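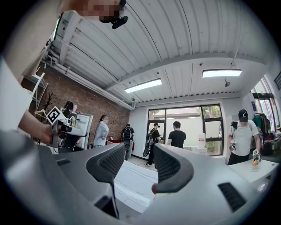

Stavcombe open day: a nice roof and a lot of promises

I went along to the Stavcombe open day in August with low expectations, having been to three of these in as many years. The format doesn't change much. Someone buys or leases an old industrial building, gives it a name in lower case, puts a coffee cart out the front and invites the neighbourhood in to admire the brickwork. Then the brochure comes out.

The brochure this time says "a flexible hall for making, meeting and learning". It is printed on very thick paper. I read it twice on the tram and still couldn't have told you what you'd do there on an ordinary wet afternoon.

The main hall

Credit where it's due, the roof is good. The ceiling is white corrugated sheeting that curves right over your head, with a wide beam running across, and it gives the room a bit of lift that you don't get from the usual suspended tiles. The brick down the side has been left red-brown and they have resisted painting it, for which I thank them. At the far end there is a large black-framed window and door with green trees outside, and on the morning I was there that was where people drifted. I drifted there too.

Davina Rennie, who took the ten o'clock tour, called it "cathedral light". I'd call it decent daylight at one end. The rest of the hall relies on rectangular fluorescents, the sort I sat under for most of high school. They do the job. I asked whether they were staying and was told that lighting was "being looked at as part of the next phase". I heard the words "next phase" a good deal before lunch.

The fit-out

Most of the brochure's fourth page is devoted to the fit-out, which was put together by a firm called Woleo. I had expected, going by the adjectives, some built-in joinery or at least a workbench. What I can report along the brick wall is a white metal shelving frame, a white cabinet and a bare tree branch, stood up as decoration.

I have nothing against the branch. My sister-in-law has one in her hallway and hangs Christmas things off it. But there was a paragraph in the brochure on "bringing the outside in", and there are actual trees a short walk away on the other side of the glass, with leaves on.

The shelving is the more useful item. White metal frames like that are easy to shift about and will take a scuff. My question is what happens when the hall has regular users who all want to leave their gear. Every community space I have belonged to has come unstuck over storage well before it came unstuck over money. Krisztina Virág, another visitor, runs a sewing group that has been turfed out of two places already, and she asked how many shelves a group would get. The answer was that allocation would be "responsive". She wrote that down, and underlined it.

There is a red table further back, and people had sensibly started using that part of the room to stand about and compare notes. I would have liked to see more tables and fewer adjectives. The brochure promises seating for 60 at workshops, and I asked where the other furniture lives. Off site for now, apparently.

Noise

Anybody thinking of booking should visit when the place is busy. With people chatting at both ends I found it hard to follow the tour from the back, and I have perfectly good ears. A curved hard ceiling, a brick wall and a big sheet of glass are three things a person giving a talk could do without. Magdalini Tsolakis, who teaches adult literacy classes and has a practised voice, reckoned she could manage a group of 17 in there if nothing else was on. With a second group going, no chance.

The guide said curtains had been discussed. A Gokemen acoustic panel was leaning in the corridor near the toilets with a sample tag still on it. One panel, in a corridor, is hard to judge.

The smaller rooms

Off the corridor are two smaller rooms, and I liked both better than I had expected to. They have doors that close. One has a sink with a proper draining board and enough bench for a row of mugs; the other is plain, carpeted and a bit stuffy, and would suit a book club or an argument. Neither gets more than a line in the brochure.

The kitchenette was supplied by Tzanetos and has soft-close drawers. The urn was on a trolley in the hallway as there isn't a power point in the right spot. I was pleased to get a cup of tea, and less pleased to hear that the urn is on loan.

What it costs

The hire sheet was kept under the counter and you had to ask for it. A full day in the main hall is $300. A day with the hall and both small rooms would come to more, with the figure "on application". Evening rates have not been set.

I don't think $300 is outrageous for a company wanting an away day under a handsome roof. It is well out of reach for the sewing group. Athina Tsakiris, handling bookings, said there would be a community rate, and she was straight enough to add that she didn't know what it was yet. I got more out of five minutes with her than from the whole tour. She also told me the sign-in sheet had reached 226 names by early afternoon, which was well up on what they had planned for and explained the queue at the coffee cart.

Getting there

The bus stops at the corner and the footpath is level all the way in. Parking is a gravel strip that was full before eleven. Bike hoops are marked on the plan, but I locked mine to the fence.

Would I go back

Probably, once there is something on. Graziella Mancuso, who came with me and is kinder than I am, thought I was being hard on a place that hasn't properly opened, and she has put her name down for the pottery waiting list. I pointed out that I had seen no kiln, no plumbing for one of those clay sinks and nowhere obvious to dry a pot. She said they'd mentioned it was in the next phase.

I've asked to be sent the community rate when it's settled. If it arrives I'll add it here, along with the evening prices.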